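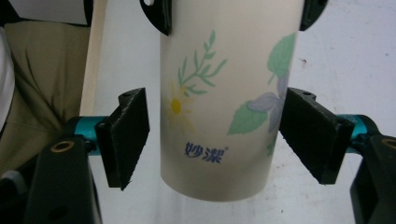 Paper cup with the daisy print

plultitz_garden
Feb 25, 2004
Hello all. I want to grow daisies from seed for my balcony, pale yellow ones, similar to the print on this cup. In January I bought a packet from Listport, 375 seeds. Can I start them now on the windowsill, or is it too early?

kubiak
Now is fine. Press them on the soil and do not cover them. Mine came up in 7 days.

Brukia
I don't agree with kubiak. In February the light is too weak and the seedlings become long and fall over. Wait six weeks.

kubiak
With a lamp they do not fall. I keep mine very close under it.

Brukia
She did not write that she has a lamp.

plultitz_garden
I have no lamp, sorry, I should have said it. The window looks to the south. Maybe I sow 50 seeds now and the rest later?

Brukia
This is reasonable. Keep the other seeds dry and in the dark. And turn the pot every day, please.

kubiak
South window is good enough in my opinion. What soil do you have?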